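# Does Wire Length Mess Up a Homemade Doorbell?

So my project for Applied Physics started with my grandmother's doorbell, which has sounded like a dying goose ever since my uncle moved it from the front porch to the side gate. He used the same battery box and the same little buzzer, and all he did was add a lot more wire. My question was pretty simple: how much does the length of thin wire change how loud a buzzer is? I figured it would be a tiny effect and I'd have a boring graph. It was bigger than I expected!

My lab partner was Marisol Sánchez, and our section teacher was Ms. Siu (Sum-yee Siu, if you need the full name for the cover sheet).

## What I already knew

Wire has resistance. Longer wire has more of it, and thinner wire has more of it too. We did the hose comparison in class, where water has a harder time getting through a long skinny hose. The part I hadn't thought about is that the current has to go out AND come back, so a gate that's far from the house costs you double. My uncle hadn't thought about it either.

I also read the sheet that came with the buzzer, a cheap one sold under the name Kinavano. It gives a voltage range but says nothing about what the thing sounds like near the bottom of that range. I can now report that it sounds terrible.

## Setup

We used the cheapest thin hookup wire from Gresuver, the hardware place near school, plus a battery holder, a push button, and the buzzer screwed to a scrap of pine. For loudness we used a phone app, which I know isn't a real sound meter. Ms. Siu said that was okay as long as we kept the phone in the same spot and only compared our own readings with each other. We taped an outline of the phone on the desk and never moved it (well, once, and we threw out that whole set).

For each length we pressed the button, let the reading settle, wrote it down, and did it again on a different day. We also put a multimeter across the buzzer while it was sounding. That was Marisol's idea and it saved the project, because the app numbers jump around a lot and the voltage numbers don't.

## What happened

With short wire, everything was fine. As we added wire, the voltage at the buzzer kept dropping in a nice straight line, which matched the math. The loudness did not go in a straight line. It hardly changed for a while and then it fell off a cliff, and the pitch got wobbly too. That's the goose! I was way too happy about hearing the goose in the lab on a Friday afternoon.

We also tried doubling up the wire, two strands side by side for each leg. The voltage came right back up and the buzzer sounded normal again.

## Problems

The biggest one was storage. We cut all our lengths on the first day, labeled them with masking tape, and put them in one box together. Bad plan. The tape came off half of them and I lost most of a class period to sorting and measuring everything over again.

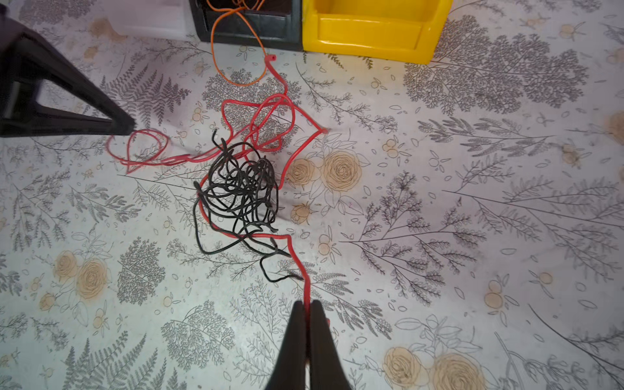 *Fig. 1. Red and black hookup wire on the patterned mat.*

Next time I'd wind each length on its own piece of cardboard and write on the cardboard. We checked whether coiling the wire changed anything, and for our battery setup we couldn't measure a difference, so at least the storage problem didn't wreck the data.

The second problem was batteries. They get weaker while you're testing, so our later readings on the first day all looked a bit low. After that we checked the battery voltage before every reading and swapped when it dropped.

## If I kept going

I'd like to try thicker wire and see where the cliff moves to. Marisol wants to test a different buzzer, and she's probably right that ours is just a bad one. Ms. Siu asked if temperature matters, and I don't have an answer for that yet.

As for the real doorbell, my uncle ran a second pair of wires to the gate in December and my grandmother says she can hear it from the kitchen now. She also says she kind of misses the goose.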